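Home | Notebook | Textiles bench | Samples | Log out

June 17, 2019

Folding trials, cotton tees. Picked up where Meirion left off. Blue pocket tee from the Hitora box, the others are still in the wash pile and I don't want to start on them till the labels are sorted.

Pocket is the problem again. Double stitching makes that side stiffer than the plain side, so a fold line that runs anywhere near it wants to creep. Tried folding pocket side down first, then pocket side up. Up is better. Sleeve in before the body, always, otherwise the hem band bunches and you spend longer flattening than folding. 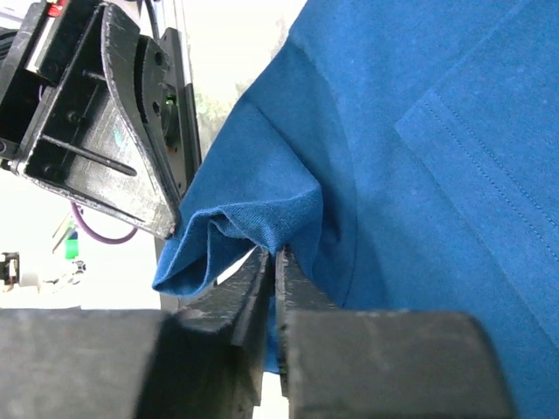

Best order so far: sleeves, then sides to middle, then bottom hem to collar, stop. Third fold is optional, depends on the shelf. Watkins wants everything in thirds for the drawer inserts but thirds puts a crease right accross the pocket. Will ask if halves is OK.

Did 7 folds this way, 5 I'd keep. The two bad ones were both me rushing the armhole seam. It curves, the fold doesn't, so you get a lump. Smooth outward from the seam first, then fold.

To do
- relabel Hitora box (says 200, thats the old lot)
- ask Meirion Lloyd where the Lultia folding board went
- same order on a long sleeve
- write up for Neltico before August, short version only

Lint roller is empty agian.

2 comments | 0 shares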